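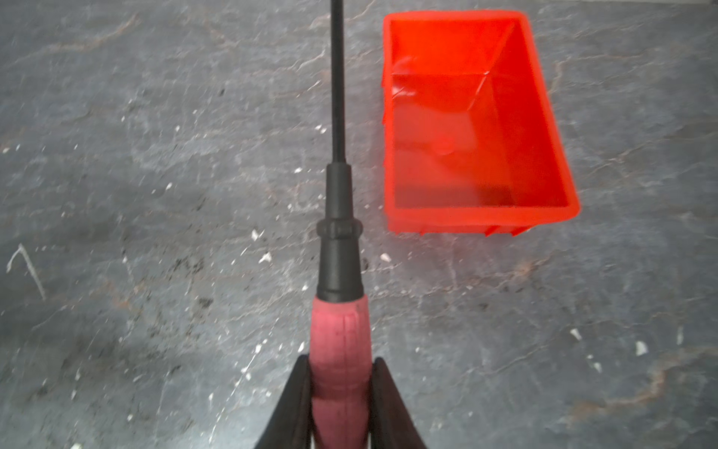 Fig. 1. Screwdriver with the pink-red grip, red-orange bin beside it.

Where Do the Tools Go? Sorting out the shared tool room at Dellel
Ozan Sarıgül and Relu Cârstea
Project report, Plallville, April 8, 2021

1. Why we did this

The tool room at Dellel is used by three different classes plus whoever has a key. Tools go out, tools come back, but not to the same place. In November Relu spent most of a lab period looking for a screwdriver and found it in the drawer with the extension cords. That was the start of it. Our question was pretty simple: if hand tools live in open bins instead of drawers, do people put them back?

We were not trying to make the room pretty. Ms. Preda asked us to say that early on, so there it is.

2. What was there before

Drawers, unlabeled. A pegboard with painted outlines of tools the school doesn't own any more. One long shelf where everything ended up by Friday-ish of any given week. We asked people where they'd look first for a screwdriver and got drawer, shelf, pegboard, "ask Ozan". Nobody said the same drawer twice.

3. What we changed

Took the screwdrivers, pliers and small wrenches out of the drawers. Put them in open plastic bins, low down, no lids. We wanted lids at first (dust) but with lids people just set the tool on top of the lid. Relu tested this on his own desk for a weekend and gave up.

The bins have sloping sides so a long screwdriver slides down and ends up lying along the bottom. Good for long ones. Short stubby ones get lost under the others and you have to dig. We didn't think of that when we picked them and would pick something shallower for the stubbies.

Labels: Prarnier tape, black on white, on the shelf edge and not on the bin. Reason is that bins get moved and then the label is lying to you.

4. Which tools stayed

We went through everything and pulled out what was broken. Rounded tips, split handles, one pair of pliers rusted shut. Dirty was not a reason to throw anything out. Rubbery grips pick up grease and go dark in spots, and a worn handle is usually the one people like using. We wiped them with dish soap and a rag. Some of it came off, some didnt. Bright handles stay useful even when they're grubby, you can spot them from the door. Black shafts on a dark surface, much harder.

After sorting there were 61 tools left in the bins. The list is in the back.

5. The cleaning part

This took way longer than we planned and we left it out of the schedule completely. Moving the tools meant clearing the work area first, and the surface had scraps all over it.

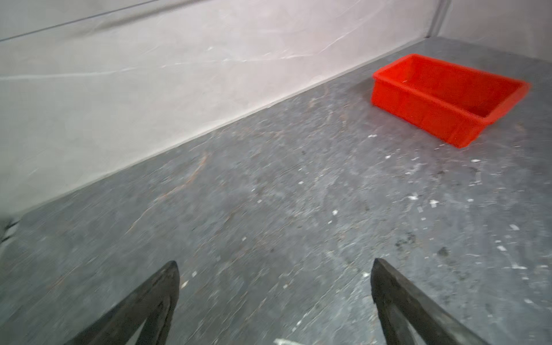 Small white bits are the worst kind. A broom pushes them around, a brush flicks them, and on a mottled gray surface you think you're done and then you look from the other side. What worked best was a shop vacuum with the narrow nozzle, going in strips, then a damp cloth. The damp cloth first was a mistake, it just makes the bits stick.

Dark smudges are a seperate job. We tried soap, then a bit of degreaser from the supply closet. Ozan thinks the degreaser helped, Relu doesn't see a difference. Scratches we left alone.

If someone repeats this project: clean first, on its own day, and take everything off the surface including trays. We went around the trays. Don't.

6. Results

We checked the bins at closing for 2 weeks. First week good, nearly everything back where it belonged. Second week worse, mainly screwdrivers in with the pliers. Still a lot better than the drawers, but we never did a proper check of the drawers before the change so we can't put a number on it. That's the biggest hole in the report and we know.

People did stop asking where things were. Ms. Preda noticed it too.

7. Problems / leftovers

Not enough time between the two check weeks.
The shelf is still a shelf. Stuff still lands on it.
Bin for wrenches is too light, tips if you pull from the front lip.
Pegboard outlines need painting over, waiting on paint.
Tool list needs to be typed up again, the one in the back is Relu's handwriting, sorry.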